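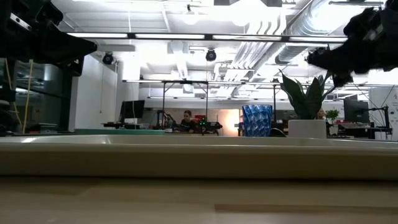 Two of the arms over the long bench, snake plant and blue vase behind the tray.

About Skulla Workshop

We're a shared workshop for people who build robots in their spare time, and we've been at it long enough to have strong feelings about cable ties. Skulla began with 6 friends and one stubborn arm kit in a garage on Daneck Street, and when the garage got too full to open the door, we moved over to the old Peltonen building (1,970 square feet, and yes, we've already filled it!). Members get a bench, a shelf and a key, plus plenty of advice whether they asked for it or not. Our big group build right now is Wevo, a two-armed table helper, and new hands are always welcome on it. Come by in March for the open house.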